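Chapter 6
Teaching by Rendering: The Panel Task

When Wulan Pasaribu and I first tried to get an arm to operate a control panel, we did it on real hardware, and we broke so many switches that we ended up on first-name terms with the supplier. So this chapter starts in simulation, where a snapped lever costs you a restart and a sigh. The task is called Dronley, after the village where we argued it into shape over one very long July weekend. 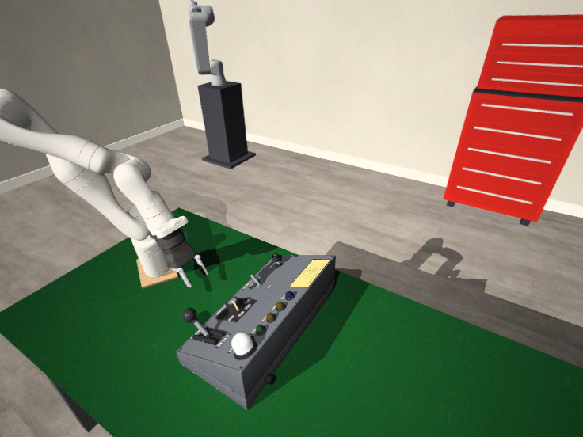
Figure 6.1. Arm, gripper and panel in the Dronley workcell.

I love this panel (I know, I know). It mixes controls that want quite different things from a gripper: buttons to press, a toggle to flip, a knob to turn and a lever to push along its slot. A policy that's brilliant at pressing can be hopeless at turning, and we wanted a test that would show it up. 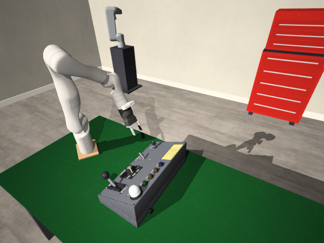 6.1 What the policy gets to see

We gave the learner several camera views plus the joint angles. Anisa Kusuma wanted the wrist view on its own, and we squabbled over that for weeks! Close up, you get the printed words as well as the shapes, and those words matter a great deal once instructions come as sentences.

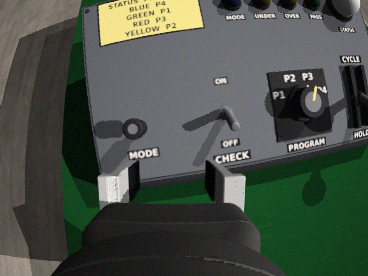
Reading time for this section: 9 minutes

Our method, Pillai, is plain imitation with one twist: every demonstration gets re-rendered with the lighting moved. We collected 1,552 demonstrations and held back 387 for testing. Training ran for up to 3,000 passes, though I'd usually lost patience and peeked long before that.
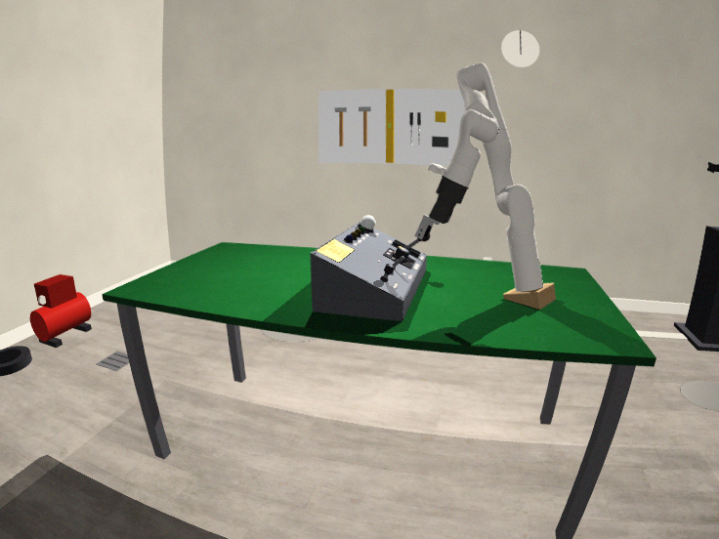

Shadows were what tripped us up. Our first policy had learned to steer by them, so when we shifted the lamp it went wandering off across the bench, cheerful as you like. Look at how the console throws a dark green patch over the tabletop on its left, while the arm's own shadows spread on both sides of its wooden block. To a network, that's a lovely strong signal, and it's useless the minute the light changes. Of the failures we went through by hand, 563 came down to it, and we'll work through the commonest kind in section 6.2.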